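Cleaning marks off a white table top

Neusa Bittencourt
Joined in April

We have a big white table in the shared workroom at Sirkollow and it has started to look tired. Dish soap and warm water takes off fresh stuff, but older marks stay put. I don't know what the top is made of and there is no label underneath. I don't want to take the shine off by scrubbing with the wrong thing. Is there a safe order to try things in? I have baking soda, rubbing alcohol, a melamine sponge and some old car polish at home.

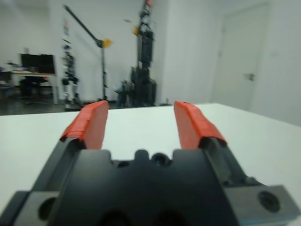

Answers

Cormac Costello

Start mild and stop as soon as something works. Whatever you use, test it on a corner first and let it dry before you judge it.

1. Dish soap and a microfiber cloth. Leave the wet cloth lying on the mark for ten minutes, then wipe.
2. Rubbing alcohol on a cotton pad. Good for ink, tape glue and some shoe-type scuffs. Open a window. If any color or gloss comes off on the pad in your test corner, quit there. 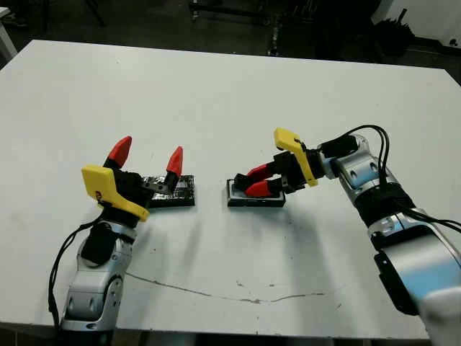
3. Baking soda mixed with water to a soft paste. Rub lightly with a finger, no pressure, and rinse twice or it leaves a haze.
4. Melamine sponge, last. It is very fine sandpaper, so it will dull a glossy top if you go at it.

I would leave the car polish in the garage. It makes one patch shinier than the rest and then you have to do the whole table.

Darcy Chisholm

I used 2000 grit wet paper on mine and it was fine. Could also just put a cloth on it

Malachy Mulcahy

Please don't sand it until you know what it is. On a painted top or a thin coating you can go straight through, and there is no fixing that short of repainting.

Work out what kind of mark you have. Run a fingernail across it. If you feel a ridge, something is sitting on the surface and alcohol or paste has a good chance. If your nail drops in, it's a scratch with dirt in it — you can clean the dirt out but the line will stay. If you feel nothing at all, it may be a stain, and those take a few rounds of paste.

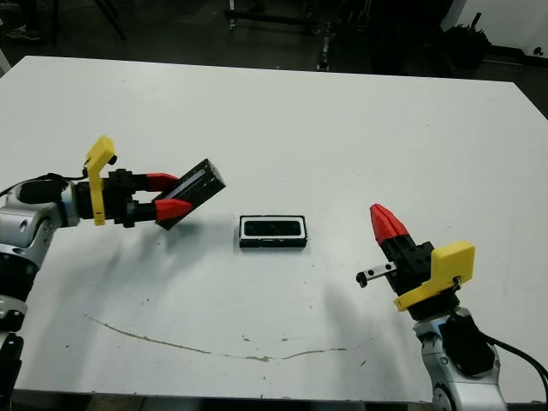 White table top with a long brownish streak and small dark specks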